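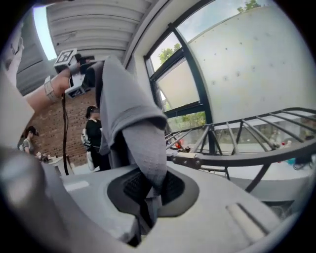 Fig. 1. Gray fabric, folded, with a line of stitching along one edge.

Film Distribution and Exhibition
Unit 6 handout: Release windows and the split of box office receipts
Revised 4/12/20

6.1 Terms

Gross: all ticket money taken at the door, before tax.
Net: gross less entertainment tax and any fixed levy.
Share: the part of the net that goes back to the distributor.
House nut: the fixed weekly cost of running a screen, agreed in the contract.
Window: the period in which one outlet has the film to itself.

Students often mix up gross and share. Trade papers print gross. A producer's books run on share.

6.2 Sliding split

Under a sliding split the distributor's percentage falls each week. A common pattern is 50, 42, 37 and 30 percent of net over four weeks. The exhibitor earns more from a film that holds than from one that opens large and drops. This is one source of dispute over show timings in week two.

6.3 Split over the nut

The exhibitor first takes out the house nut. What is left is divided, often 90/10 in the distributor's favor. Most contracts add a floor, so that the distributor gets the larger of the two sums: 90 percent over the nut, or a fixed percentage of the net.

Worked case. The single screen at Ostendale seats 310. The film Brarkance sells 1,000 tickets in its first week at a net price of 8.00 each.

Net: 8,000
House nut: 3,000
Over the nut: 5,000
Distributor at 90 percent: 4,500
Floor at 50 percent of net: 4,000
Share paid: 4,500

Second week, same film, 200 tickets:

Net: 1,600
House nut: 3,000
Over the nut: none
Floor at 42 percent of net: 672
Share paid: 672

The exhibitor keeps 928 and is short of its costs by 2,072. Snack sales are outside the split and are not counted here.

6.4 Minimum guarantee

A regional distributor may pay the producer a fixed sum before release. In the Daher contract (reader, section 4) the sum is not returned if the film fails. Above that sum, the distributor first recovers prints and publicity, then its commission — the order matters — and only then pays overflow to the producer.

6.5 Windows

Uvow, the streaming service used in the Unit 5 case, opens its window on day 57 after theatrical release. A film released in early May would reach it around the end of June. An earlier date normally raises the license fee and lowers late theatrical income.

Problems for next session

1. Rework the second week in 6.3 with 167 tickets. Show the floor.
2. At what number of tickets in week one does 90 percent over the nut equal the floor?
3. Read section 4 of the reader and mark the clause on recovery of publicity costs.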